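Follberg Summer Fund: where we are as of 18 September 2024

Hi Nneka,

You asked for a plain update on the caregiver sleep project, so I'm skipping the template (I did fill in the budget sheet, I promise!). Recruitment went better than I expected. We mailed 299 invitations to people looking after a family member with a brain injury, and 31 have signed up so far. Eight of them have already finished all their interviews.

August was slow. Two clinics changed their front desk hours and our flyers sat in a drawer for a while – I've since dropped off a new stack at the Sachdeva clinic myself and had a nice long chat with the nurses there.

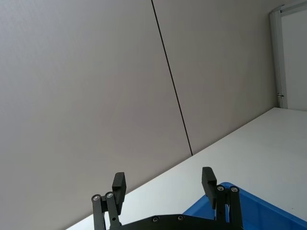

Gray wall panels and the edge of the table.

The sleep diaries are the part I'm happiest with. Miroslava Semeniuk rewrote the questions so they take a couple of minutes at bedtime, and people are filling them in! A few asked for paper copies, so we printed 250 and I've been stuffing envelopes between calls. 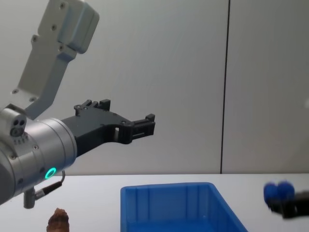
What I'm still stuck on is the evening phone line. Callers want to talk after nine, and our student interns are off by then. Miroslava is willing to cover two nights a week through the end of the fall, but I'd need your okay to move some of the travel money over to her hours. The line for it is on the second tab of the budget sheet.

Interview transcripts come next, and I'll send you the first batch of themes once she and I have both read them.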